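Small bedroom, condensation every morning -- what have you changed that worked?

Vomis Home Forum > Heating, Cooling and Damp

ortuno_i
Posted 02/11/2020
We rent the back half of a weatherboard house and the second bedroom is small, one window, door opens inward. From autumn on the glass is running every morning and there's mould starting behind the bedhead. The agent says to open a window. I've been opening a window. A couple of photos from in the bedroom: 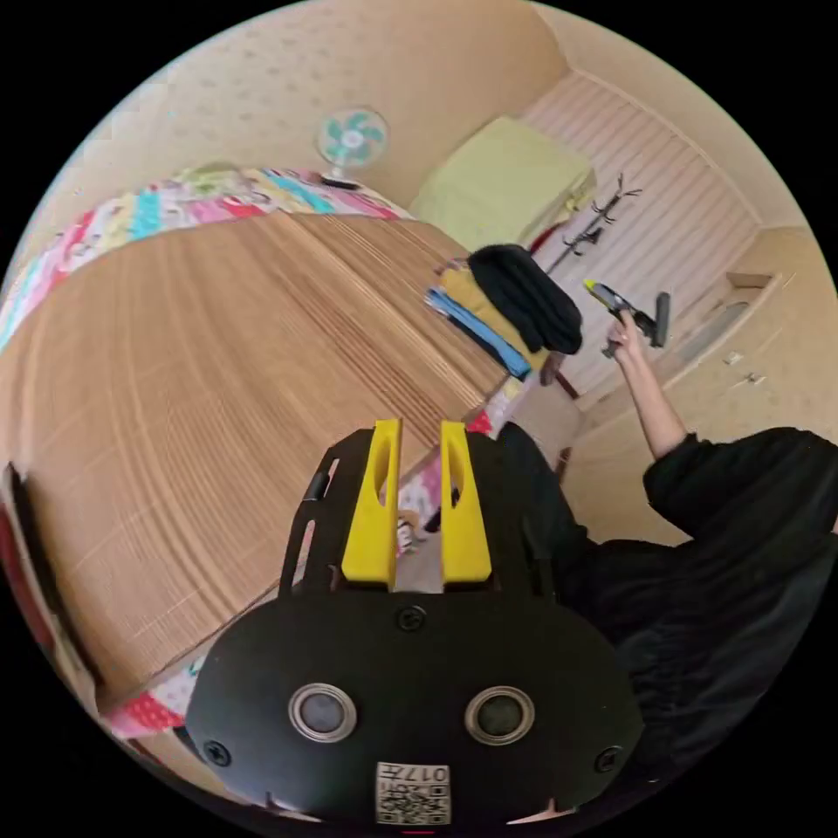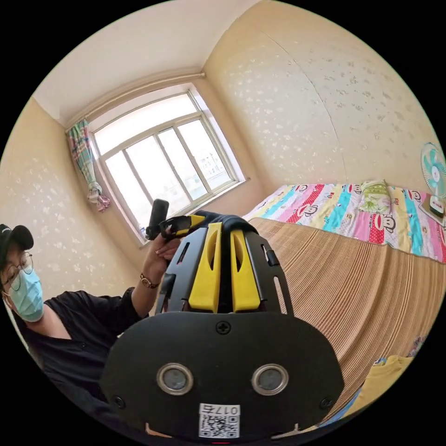 The room has a panel heater on a timer, a laminate floor, and a built-in robe on the cold wall. The clothes in the robe smell musty by the end of winter. I'm looking at a dehumidifier, a Drendenano for 595, but that's a lot of money for a place I don't own. Has anyone fixed this without one?
Inmaculada

calvo_l
Get a humidity meter first. They're cheap and you'll stop guessing. Ours sat in the high seventies overnight with two people and the door shut. With the door open it dropped enough that the window only fogged at the bottom corners.

Pull the bed off the wall as well. A hand's width is plenty.

southerly_buster
Door open is the answer. People shut themselves in a small room, breathe all night and then blame the landlord.

ortuno_i
The door has been open since May. It helped a bit. The hallway is cold too, so I think I'm just sharing the damp around.

bravo.e
southerly_buster, that isn't fair. Mould behind a bedhead on an outside wall in a weatherboard place usually means no insulation in that wall. You can leave every door in the house open and the wall will still be cold. I'd want to know what's under the floor. Is there bare dirt under there, and are the vents clear? Ours had been buried behind a garden bed by whoever lived there before. We dug it back and the front rooms were better by the next winter.

southerly_buster
A renter can't insulate a wall. I was talking about what she can do tonight.

bravo.e
She can put it in writing to the agent tonight.

valdo_b
I've got the Drendenano. It pulls a full tank in a day when the washing is drying inside, and about the only complaint I have is the noise. You won't sleep next to it. I run it from after lunch until bedtime with the door shut, then turn it off and open the door. Mould hasn't come back in 3 winters.

Two things I'd check before you spend the money:

Where are you drying clothes? If it's on a rack anywhere in that half of the house, that's a lot of your water.

Does the bathroom fan go outside? Ours emptied into the roof space. It sounded fine and did nothing useful.

calvo_l
Agree on the fan. Hold a square of toilet paper up to it. If it doesn't stick, the fan isn't moving enough air to bother with.

ortuno_i
Toilet paper fell straight down. And yes, the rack is in the lounge, there's no undercover area and it has rained for what feels like a month.

Vents under the house: I could find two on our side, and one has a sheet of tin leaned over it. I've moved the tin.

salcedo_a
Bit of a different view. I used to do property condition reports and I'd hold off on buying anything until you've sent the agent an email with dated photos, the fan problem and the vent problem. Keep it short, list the faults, ask for a date. A dead fan is a repair, and they can't tell you to open a window for that. A friend in Ellow had 3,000 worth of work done on hers once she stopped ringing and started writing.

Clean the mould now though, don't leave it there as evidence. Photos are enough. Vinegar on the wallpaper, leave it an hour, wipe with a damp cloth, then dry it off. Wear a mask and gloves. Don't dry brush it.

southerly_buster
Bleach is quicker.

salcedo_a
Bleach takes the colour out and it tends to grow back. I've seen plenty of white walls with mould coming through again by December.

southerly_buster
Mine hasn't grown back. Tiles though, not plaster.

valdo_b
Well, that'd be why.

calvo_l
For the robe, take out anything on the floor of it and leave the doors ajar. Leather goes first. I lost a pair of boots. The little tubs of crystals from the supermarket are fine in a closed cupboard but they won't do a bedroom. I went through 10 of them before I worked that out.

ortuno_i
Thanks all. Email sent with the fan and the vents in it. Rack has gone into the bathroom with the window open and the door closed -- slow, but the lounge feels better already. The heater timer is now set for a low stretch overnight where it used to blast at six in the morning. I'll borrow a meter from Cai next door and post the readings.

bravo.e
Take a reading in the hallway too, same time of day. And check that tin stays off the vent.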